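Home | News | Events | Back Issues | Contact

The Great Paint Debate, Continued

The Clarkarness newsletter asked what color a front door should be and got 115 replies, of which 85 were about parking. Of the rest, 4 wanted green, 5 wanted their neighbors to stop choosing for themselves, and Anisa Rahman sent a two-page defense of beige. It was stirring, for beige. The subject is now closed until February, when I expect it will be reopened by the same people.

Orange has its supporters too.

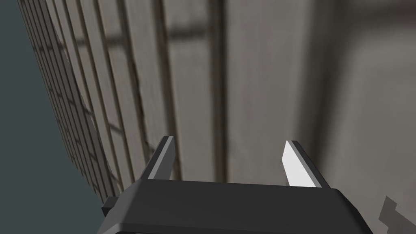
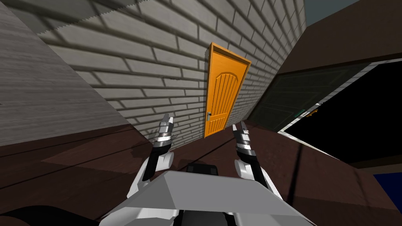 Parking, Since You Insist

Letters go in the box by the Tarkamska Street steps. One page each, please.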